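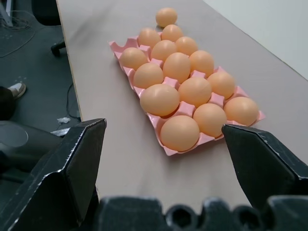 I want to ask how long eggs can stay outside of the fridge. In April we moved to Ranlow, and in the country where I grew up every family keeps eggs in the kitchen cupboard. Here my neighbors tell me this is dangerous. I buy them in a pink tray like this one, with brown eggs, and the tray is too wide for the shelf in my fridge door. At the moment they stay on the table, sometimes for a week. Must I throw them away? I don't want to waste food, but we have a small child.

Posted by pruken33, 6 May 2019

bach_kitchen

It depends on whether the eggs were washed. In the United States, eggs from the store are washed, and this removes the natural cover of the shell. After that they must stay cold. The usual advice is not more than two hours outside of the fridge. In many other countries they are not washed, so people keep them in the cupboard without problems — your family was not doing something wrong. But with store eggs that stayed a week on the table, I would throw them away, especially with a small child. For the space, put the eggs in a closed box on the middle shelf. The door is anyway the warmest place.

Prerel

put it in water, if it floats its bad. I do this 30 years and never was sick

ranlow_hens

I must disagree a little with the answer before me. The water test shows only how old the egg is, because the air inside becomes bigger with time. It does not show bacteria. An egg can sink nicely and still make you ill.

If you buy directly from a farm, ask the farmer if the eggs are washed. Ours are not, and we keep them in a cool pantry. One more thing: when an egg was already cold, don't put it back in the cupboard. Water comes on the shell, and this is not good for it.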